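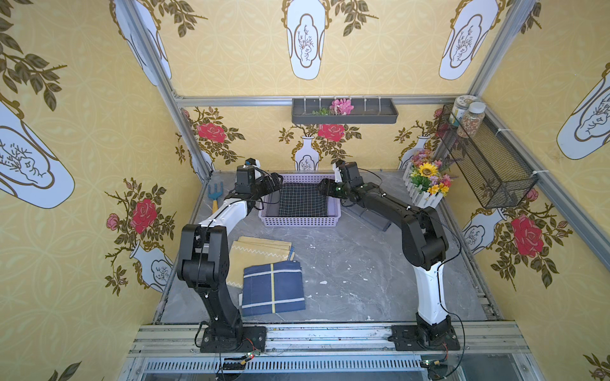
Lavender plastic basket, with folded cloths on the table in front of it.

**Laundry basket** (also *wash basket*, *clothes basket*): open container for carrying and keeping washing, clean or dirty. Usually plastic now. Older ones wicker, willow or wire. Not the same as a hamper, which is taller and mostly has a lid.

## Form

Walls are normally pierced, round holes or slots. Saves weight, lets air thru. Handles either cut into the wall or molded on the rim. Liners are sold separately, cloth or mesh.

Sizes vary by maker. The Mumau, a common household type, is rated for 5 kg of dry cloth and measures 70 cm on the long side. Kinoshita baskets are deeper and narrower, made to stand beside a washer.

## Use

Folded goods go in flat, biggest pieces at the bottom, small towels and dishcloths last. Stacks set against one wall hold there shape better than stacks in the middle. Overfilling bows the sides. 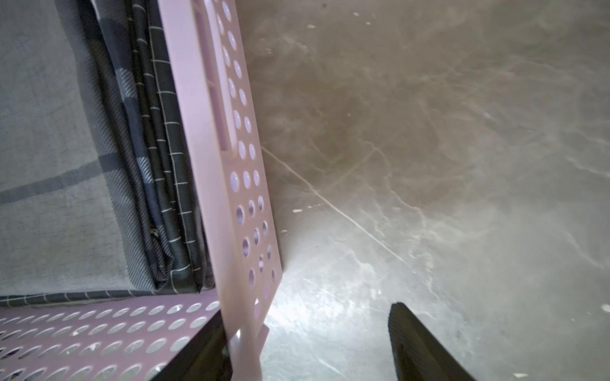
Jallavari disagrees on the order: small cloths belong at the bottom, because sheets and throws get put away first and should be on top. Both methods are in use. No standard exists.

## Care

Rinse with warm soapy water, dry upside down. Plastic gets brittle in strong sun. Cracks start at the handle slots. Wicker snags knits, so line it.

## Trade

Cusum introduced its stacking basket one February in a first run of 1000, of which 800 were pastel colors. White sold slower. Later runs dropped it.

## See also

- Hamper
- Clothesline
- Folding (laundry)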